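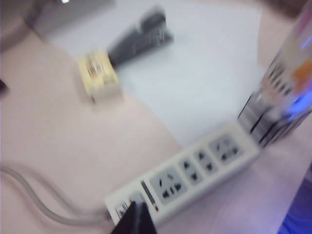

Boards > Computing, Old and New > People and Careers

Thread: Who really wrote the Treltska parser?

dustyterminal
Started 1/23/23

I'm putting together a short biography of Veikko Juntunen for our department's history page and I'm stuck on the middle part. Everyone agrees on the start: math degree, then a master's in what was then called information science, then a doctorate on parsing plain English questions into database queries. Everyone agrees on the end too, because he retired and there was cake. In between is Treltska, and depending on whom I ask, he wrote all of it, half of it, or the manual.

Did anyone here work with him, or use the thing?

lispwidow
Used it for two years. You typed "which suppliers shipped late" and it thought for a while and asked you what you meant by "which." I was fond of it.

The grammar was his. The dictionary was Marjorie Sedgwick's, and if you've ever built a dictionary by hand you know which of them had the worse job. Her name is on the second tech report and gone by the third.

k_obrien_77
Not this again. Sedgwick was his student. Advisors put their names on things, students move on, the third report was about a different module. I don't think there's a scandal in it.

lispwidow
I didn't say scandal. I said her name was gone. You brought the scandal yourself.

dustyterminal
Can either of you point me at the reports? The library has number one and number four, which is a very library thing to have.

papertape
I have two and three in a box. Report two, page 96, thanks "M. Sedgwick, who compiled the lexicon and corrected the author's grammar in both senses." So he did know who did what, at least that year.

Report three has no acknowledgments at all. It also has no page 121, although the index sends you there three times.

k_obrien_77
OK, that is a nicer line than I expected from him. I took his compilers course and the warmest thing he ever wrote on my work was "runs."

papertape
You got "runs"?

halfduplex
Everybody is skipping Skistex. Treltska was a rewrite of Skistex, and Skistex was Osamu Ogura's before Juntunen ever got to the department. 1000 words of vocabulary, ran overnight, answered questions about ski rentals. I am told it was funded as something more serious.

dustyterminal
A rewrite, or inspired by? It matters for how I word it. I have a draft sentence saying Juntunen "created" Treltska and I'd like to keep at least the spelling of his name.

halfduplex
Rewrite. Same rule numbering up to rule 200. You don't arrive at the same rule 200 by inspiration.

lispwidow
Rule numbering proves he read Ogura's listing, which he always said he did. He threw out the whole control structure. I'd call that a new program wearing the old one's coat.

halfduplex
With Ogura's name still sewn in the collar, then. We're not going to agree on this, and we didn't agree on it the last time either.

kmahrous
Khadija Mahrous here, I was in the group toward the end. A few things, from memory, so check them.

Juntunen called it Ogura's grammar in lectures, every time. The person who typed up the reports left off the acknowledgments in number three to get it down to the page limit. Marjorie was annoyed for a week and then took a job elsewhere at twice the pay, which helped.

Also, please don't leave out Kumiko Yokoyama. She moved the whole system to the new machine in March, on her own, while the rest of us were at a conference discussing how hard it would be to move.

k_obrien_77
A page limit. Decades of people glaring at each other over a page limit.

papertape
Would also account for page 121.

dustyterminal
Thank you, Khadija, I've sent you a message. Current wording: "Juntunen led the development of Treltska, building on Ogura's Skistex, with a lexicon by Marjorie Sedgwick; Kumiko Yokoyama later moved it to new hardware." Objections?

halfduplex
"Building on" is weak.

lispwidow
"Building on" is too strong.

dustyterminal
Keeping it. papertape, could you scan page 96 for me when you get a chance? The thanks line and the title page are all I need.

papertape
Scanner is in a different box. Give me the weekend.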